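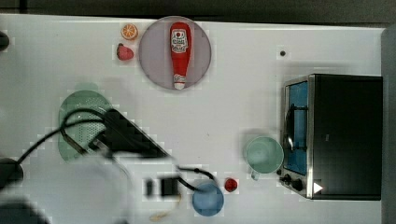
Figure 1. Table seen from overhead, with a ketchup bottle on the round plate.

4.2 Contact between firms and council offices

We looked at how lobbying firms keep in touch with council offices in Visville and Estmont. Both councils publish a register of meetings, and we read every entry for one full term. This gave 176 meetings held by 36 firms. Meetings listed without a subject were kept in the count but left out of the coding by policy area.

Most firms appear in the register only once or twice. Seven firms met the same office in every quarter, and all seven employed at least one former council adviser.
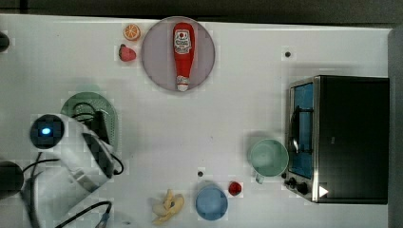
Figure 2. Overhead view of the table: plate, ketchup bottle and halved orange.

The Estmont register is less complete. Entries before September give the name of the firm but leave out the client, so we matched them by hand against the firms' own client lists. Three entries could not be matched and are marked as unknown in the tables. The Omska office of Pugh, a planning consultancy, is treated as a separate firm as it files its own returns.
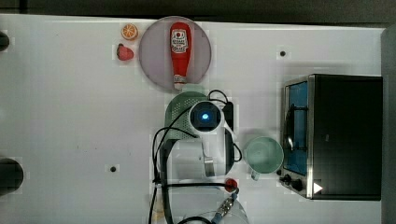 4.3 Limits of the data

Phone calls and written briefings do not have to be registered in either town. Our figures therefore cover formal meetings only, and are likely to understate contact by firms whose staff already know the officers. We did not interview clients.

Last updated: July 12, 2020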